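November 3, 2019

Mug tree, second look. Muto wants a yes or no on the Aletti stand before December, and I am still leaning no. The sales sheet says it holds 6 mugs and drains them "neatly." I have my doubts about neatly.

Put it on the light wood table, clear of the desk.

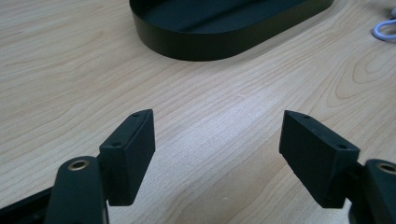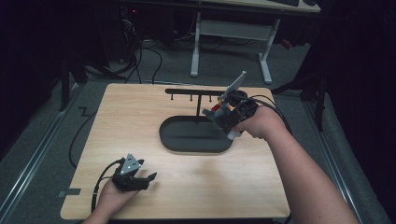 Mug stand trials, pale wood table. Oval tray in both.

What I don't like: the post is thin and it stands at the back of the tray, so all the weight hangs off one bar up top. The pegs are small. A thick handle may go on, but I want to see it stay on when the table gets bumped. Our heavy test mug is 300 g and that is a light one by Skullthorpe standards.

The tray I will give them. Raised rim all the way along, easy to wipe. Whether it holds 50 ml without slopping when you carry it to the sink is another matter – the walls are low.

Imai stand (item 762 on the shelf list) had a wider foot and nobody liked it either, so maybe I'm just hard to please.

To do: load one end of the bar only, then both. Measure the lean. Find the level, which is not in its drawer.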